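Section 3: Shape Board Practice Run
Windis Robotics Club Arm Guide

1. Lay the green board flat within reach of the arm.
2. Switch on the supply, then plug in the USB cable.
3. Load program 312 and set the speed to 125.
4. Close the gripper on the red block and lift it clear of the board before turning the base.

Caution: Leave slack in the wrist cables — a tight loop can pull a servo plug out.

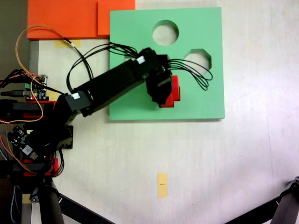
Abbasi adds that new drivers should stop above the board and check the block's angle from two sides before going any lower.

5. Lower the block in small steps. If a servo buzzes, raise the arm and try again.

Note: Error 3901 means the base servo has lost its zero. Repeat Section 2.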